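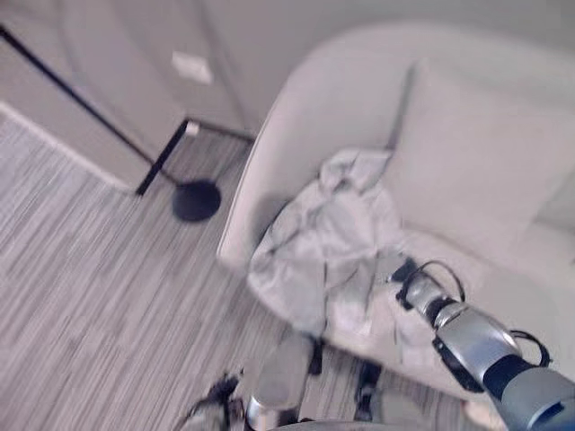

3.2 Clothing left on seats

Figure 2. Light gray garment lying across the seat of a cream upholstered armchair, with a floor lamp to the left.

Chairs were the most common resting place for clothing in the homes we visited. Of the 41 living rooms in the Plornusska set, most had at least one seat holding a garment at the time of the visit, and armchairs were used more often than sofas or dining chairs. Residents rarely described these garments as laundry. They called them "still good" or "for later", and several said a chair was the right place for something too worn for the closet and too clean for the hamper.

Figure 2 is typical of the group we coded as bunched. The cloth is crumpled into loose folds and gathered to a peak at one point, with flatter folds running toward the front of the seat, and a little of it hangs over the front lip. We coded a garment as draped only when it hung over a back or an arm with its length mostly open. Items folded on purpose formed a third group, which was small in every building.

The shape of the chair seems to matter. In rounded chairs such as the one in Figure 2, the rim curves around the seat and there is no flat arm to hang a sleeve on. Coders placed clothing in these chairs in the bunched group more often than clothing on square-armed chairs - a difference we also saw in the Mistance pilot. A loose back cushion takes up part of the seat depth, so garments tend to end up closer to the front edge.

Garment type was harder to code. With thin cloth in a heap, a jacket and a shirt can look much alike, and the two coders disagreed on this field more than on any other. We followed the Patwary scheme and recorded "upper-body garment, unspecified" where neither a collar nor a closure could be made out. Color was recorded in plain terms (light gray, dark blue) and caused few disputes.

Section 3.3 turns to clothing on beds, where the same three groups were used.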